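Foro de ayuda de Lallus > Árboles y archivos GEDCOM > Consulta nº 400

Estado: resuelta
Abierta por: Genalyn Espiritu
Asunto: Mi abuela me sale dos veces y con dos padres distintos

Hola a todos. Llevo una temporada pasando el árbol de la familia de Dekura a Lallus y me he atascado en lo más tonto. Exporté el GEDCOM desde Dekura, lo importé aquí, todo muy bien, barra verde, mensaje de que el archivo se ha leído sin errores... y cuando abro la vista de abuelos me encuentro a mi abuela Remedios repetida. Una Remedios está casada con mi abuelo y tiene a mi padre y a mis tías debajo. La otra cuelga sola de una rama de los Barredo, sin marido, sin hijos, y con un padre que se llama Anselmo y que en mi familia no ha existido nunca (que yo sepa, claro, que en esto de los antepasados una ya no pone la mano en el fuego por nadie).

El árbol no es enorme, 300 personas, pero me ha costado años. Lo empecé con mi padre, sentados los dos en la cocina con la caja de las fotos, él dictando y yo escribiendo en una libreta, y por eso me da tanto apuro tocar algo y cargármelo. Lo que he probado hasta ahora:

Volver a importar el archivo. Igual.
Abrir el GEDCOM con un editor de texto. Sale Remedios una sola vez con su identificador, y el tal Anselmo no aparece en ninguna parte.
Cambiar la codificación a UTF-8, por si eran las eñes. Se arreglaron un par de apellidos que salían con rombos, pero la abuela sigue doble.
Cerrar sesión, borrar caché, entrar desde otro navegador. Nada.

¿Alguna idea? Uso Lallus en el portátil, con la cuenta gratuita.

Respuesta del equipo de soporte

Hola, Genalyn. Gracias por el detalle, así da gusto. Si la segunda Remedios no está en el GEDCOM, lo más probable es que venga de otro sitio. ¿Puedes mirar en Ajustes > Coincidencias si está marcada la opción de incorporar sugerencias automáticamente? Y dinos, por favor, qué pone en el campo Fuente de la ficha de Anselmo.

Genalyn Espiritu

¡Pues sí estaba marcada! Juraría que yo no la toqué, pero ahí estaba. Y en la fuente de Anselmo pone "Árbol público: Lusari", que es un usuario con el que comparto un bisabuelo por la parte de los Barredo. O sea, que Lallus vio una Remedios Barredo en su árbol, del mismo pueblo y nacida con 5 años de diferencia, y me la enchufó en el mío con padre y todo.

He desmarcado la opción, pero las fichas que ya habían entrado siguen ahí. He ido a Deshacer importación y me avisa de que se perderán también las fotos y las notas que he añadido después. Y eso sí que no, porque en las notas tengo copiadas las cosas que contaba mi padre: lo del burro, lo de la boda que se aplazó por la riada, la receta del pan de la abuela con todas sus discusiones sobre si llevaba anís o no llevaba.

Respuesta del equipo de soporte

No deshagas la importación, no hace falta. Prueba así:

1. Descarga una copia completa desde Árbol > Copia de seguridad (marca "incluir notas y archivos").
2. En el buscador de personas, filtra por Origen: coincidencia.
3. Selecciona las fichas que no reconozcas y pulsa Desvincular. No uses Fusionar, porque mezclaría los padres.
4. Cuando la vista de abuelos esté bien, vacía la papelera.

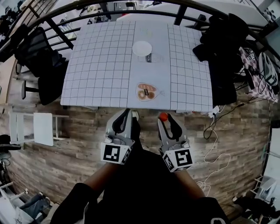
Genalyn Espiritu

Os cuento, que ya lo he hecho. La copia tardó lo suyo, me dio tiempo a hacerme un café y a llamar a mi tía. Al filtrar por coincidencia me salieron 20 fichas, bastantes más de las que yo pensaba, y todas del árbol de Lusari: Anselmo, la Remedios repetida, unos primos de Anselmo y un matrimonio que se casó en septiembre de no se sabe qué año. Las he desvinculado una a una, con la libreta de mi padre al lado para no llevarme por delante a nadie de los nuestros.

Ahora la vista de abuelos sale perfecta, con una sola Remedios, mi abuelo al lado y mi padre debajo con sus hermanas. Me ha dado una alegría que no veas, me he quedado un rato mirándola como una boba. Las notas están todas, también la del anís.

Una cosa más, por si le sirve a alguien: después de vaciar la papelera, el contador de personas seguía mostrando el número viejo. Salí, volví a entrar y ya estaba bien.

Le he escrito a Lusari para contarle lo de las dos Remedios, y me ha contestado encantado. Dice que la suya era prima de la mía y que tiene una foto de las dos juntas de jovencitas, así que estoy deseando que me la mande. Si la subo, ¿se puede etiquetar a alguien que está en el árbol de otro sin que me lo vuelva a traer entero?

Respuesta del equipo de soporte

¡Qué bien! Sí, usa Etiqueta libre en lugar de Vincular persona y escribe el nombre a mano. No se crea ninguna ficha. Dejamos anotado lo del contador y cerramos la consulta.

Consulta cerrada el 29 ago 2020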